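Contents Previous Next Index Exercises Notes for teachers

Chapter 11
Learning from a Practice World 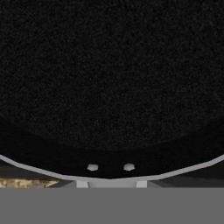 Most of us learned to ride a bicycle by falling off one. It was a perfectly good method, if a painful one, and it worked because a child mends quickly and a bicycle is cheap. A robot arm is neither of these things. If we let it learn to pick up a cup entirely by trial and error, we shall need a great many cups, a very patient technician and a budget that few departments would sign off with a smile. So for a good part of this chapter we are going to let our robots make their mistakes somewhere else — in a simulated world, where a dropped cup can be put back on the table by resetting a few numbers.

You have met simulation before, of course. In Chapter 4 we used it to check that an arm could reach a shelf without hitting its own base, and you may remember how much fuss we made over getting the joint limits right. What we ask of it now is rather more. We want the simulator to supply the whole experience of doing a task: what the arm felt, what it did next, and (this is the part that will keep us busy) what it saw. A program that learns from pictures is only as good as the pictures it was brought up on, and a rendered picture and a real one differ in all sorts of small ways that you and I forgive without noticing.

Engineers call this difference the reality gap, and the chapter is really one long conversation about how to live with it.

11.1 A result that surprised its authors

Let me begin with a story, as I usually do. When Lenka Doležal began her work on the Skultier project, she had a simulated arm that could pick up blocks all day long. Her training set held 400 recorded attempts, every one of them made in the simulator, with a view rendered from a camera fixed to the wrist. In simulation the learned controller failed so seldom that she had stopped watching it. She then moved it, without changing a single line, to the arm on her bench and gave it 30 tries. It managed 16.

Now, many people would have gone straight back and recorded more attempts, and I confess I would have been one of them. Lenka and her colleague Raphaël Rolland did something slower and, I think, a good deal wiser. They kept the same recorded movements and rendered them all over again, changing only the look of things: the colours and textures of the surfaces, the direction and strength of the light, and the angle of the wrist camera by a degree or two either way. The arm in each recording moved exactly as before. Only its view of the world was different.

They trained a fresh controller on the new set, took it to the bench, and gave it the same 30 tries with the blocks in the same starting places. This time it failed four times.

We shall pull this result apart properly in Section 11.3, and I should warn you now that it proves less than it seems to. Thirty tries is a small number. The bench stood by a window, and the second set of tries was run in January, when the light was poorer. Raphaël raised both points himself in the notes he wrote at the time, and he went on to repeat the test with the blinds drawn. Hold on to those doubts as you read, and see whether you can think of others before we come to them.

11.2 What a wrist camera has to work with

It is easy to suppose that a robot looks at a task much as we do, from a comfortable distance and with everything laid out in front of it. A camera on the wrist has a far odder life. It travels with the hand, so the world swings about whenever the arm moves, while parts of the gripper may stay in almost the same place in every view. Whatever the camera is close to can fill most of what it sees, and the object we care about may be hidden at the very moment we would most like to see it.

This matters for learning in two ways. The first is that a controller may come to lean on details which are always present in simulation and a little different on the bench, such as the exact shade of a finger. The second is that a single view may simply not hold enough to decide what to do, so that some memory of earlier views is needed. We shall take the first of these now, and leave memory until Chapter 12, by which time you will be glad of the rest.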